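Burger Bench: Notes From the Back Corner of Fillunau

Hi again from the noisy end of the workshop! I promised an update on the arm in the last newsletter and then went quiet, mostly because I spent the better part of January arguing with a power supply. The power supply lost. We have a new one, it lives under the bench in a vented box, and the lights in the laser room no longer flicker when I hit start (sorry to everyone who put up with that).

For those of you who joined since fall, Katona is our little sandwich project. The idea is simple enough: one arm, one tray, a bunch of toy burger parts in clear bins, and the arm has to pick the parts out and stack them up. I picked toy food because it's cheap and nothing spoils if I leave it out over a weekend. It also happens to be a really nasty mix of shapes. Buns are round and slippery. Lettuce is all ruffles. The cheese is a thin flat square, and I have said things to that cheese that I won't put in a newsletter.

So, what's new? The big change is the bins. I used to lay everything out flat in one long row, and the arm spent half its life traveling. Now the parts sit around the tray in clear containers, buns on one side, patties and tomatoes on the other, so every reach is shorter. I stand the patties on edge, which gives the fingers something to close on. When they were stacked flat, the gripper would come down on top and just sort of pat them, like it was comforting them.

I also rewrote the stacking part of the Skellar scripts — that's our homemade control code, for the new folks — so it goes down slower for the last bit of each placement. A full run now takes 74 seconds. That's longer than it was before Christmas, and I don't care one bit, because the stack stays put far more often. Out of 9 runs last Friday, only two ended with cheese on the floor. I'll take it!
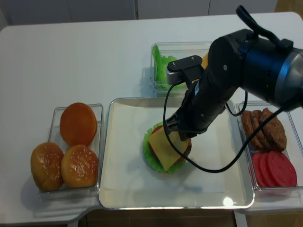
The other thing eating my evenings is the cable. It hangs in a big loop off the gripper, and every so often it drags across something it shouldn't. I've tried Velcro straps (they slid) and a printed clip (it snapped on the second bend). Next up is a springy guide that bolts on farther up the arm. If anybody has a spare length of spiral wrap in the bottom of a drawer, please leave it in the Katona tub by the Uvivier printer. Black would be nice, but I'm not picky.

Then there's the top bun, which keeps wanting to roll when it gets let go a hair too high. My plan is softer pads on the fingers. I have two kinds of silicone sheet to try and a bad feeling about the thinner one.

Come by on a Friday evening if you want to see it go, or if you'd like to take a turn at the scripts. No experience needed, just tie back long hair and keep your sleeves clear while it's moving. The red stop button is on the left side of the bench now, with tape around it. And please put the tomatoes back in their bin when you're done playing with them — I found one in the drill press tray last week.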